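Timham Road Runners and Walkers
Minutes of the general meeting held on August 6, 2022 at the Bultorden Pavilion

Present: Katsuhiko Mizuno (chair), Toshio Chiba (minutes), and members as signed in the book.
Apologies were read out and accepted.

1. Minutes of the last meeting
The minutes of the May meeting were agreed with one correction. Under item 5, the start of the Furukawa Hill Race should read "top gate", not "car park". Signed by the chair.

2. Matters arising
The club gazebo has been mended and is back in the lock-up. The missing pole was in the bag for the finish banner.
The landowner at Kondidico Farm has replied about the bridleway. We may use it for the relay on the same terms as last year: no vehicles past the second barn, and all tape to be taken down the same evening.

3. Overnight relay
Katsuhiko went through the route. It stays at 100 miles, split into 20 legs, starting and finishing on Bultorden playing field. Teams may have four to ten runners. Leg 7 has been moved off the main road and now follows the old railway as far as Timham lock. The new path is flat but has loose stone for the last half mile, and a note will go in the runners' pack.

There was a long discussion about the night legs. Several members felt that legs 11 to 14 were too hard to follow last year, above all the turn after the reservoir, where three teams went straight on and lost a good deal of time. It was agreed to put reflective arrows on both sides of the path there and to have a marshal at the turn until the last team is through. Head torches and a spare light will be compulsory from leg 9. A request to allow pacers on the night legs was put to a vote and turned down.

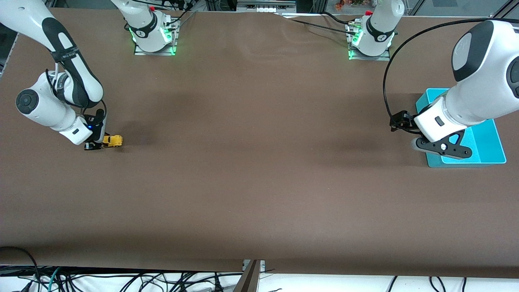
The handover rule was looked at next. At present the incoming runner must pass the wristband inside the marked box. Toshio proposed that any handover outside the box should cost the team five minutes and not lead to disqualification. Agreed. The marshals' sheet will be changed to match.

Support vans: one per team, as before. The lay-by at the foot of Furukawa Hill only holds a few vans, so teams will be asked to drop their runner and move on to the school. The school has agreed to open its toilets overnight.

Action: Toshio to rewrite the rules and send them to team captains.
Action: Katsuhiko to walk leg 7 and check the distance.

4. Furukawa Hill Race
There were 362 finishers, the most so far. Results are on the website. Two runners were listed in the wrong age group and this has been put right. Water at the top ran out before the back of the field came through. It was agreed to take up almost double the amount next time and to keep some under the table for later runners.
The prize-giving started late while results were checked. Members asked that team prizes be given out first in future.

5. Training
Hill sessions carry on from the pavilion at the usual time. The track is closed for resurfacing and speed work will be on the cycle loop until it reopens. Runners are asked to keep left and to leave headphones at home.
The beginners' course was well attended and another will be run in the autumn if enough leaders can be found. Names to Katsuhiko.

6. Club kit
The new vests have arrived. The small sizes come up tight, and anyone who wants to swap should do so before wearing theirs. No order for jackets will be placed until more people have asked for one.

7. Any other business
A member asked whether dogs could run on the Kondidico social run. Yes, on a short lead, and not through the farmyard.
Lost property from the hill race is in the blue crate in the pavilion. Anything left after the next meeting will go to the charity shop.

The meeting closed at 9.10 pm. The next meeting will be held at the pavilion after the relay, date to be sent round by email.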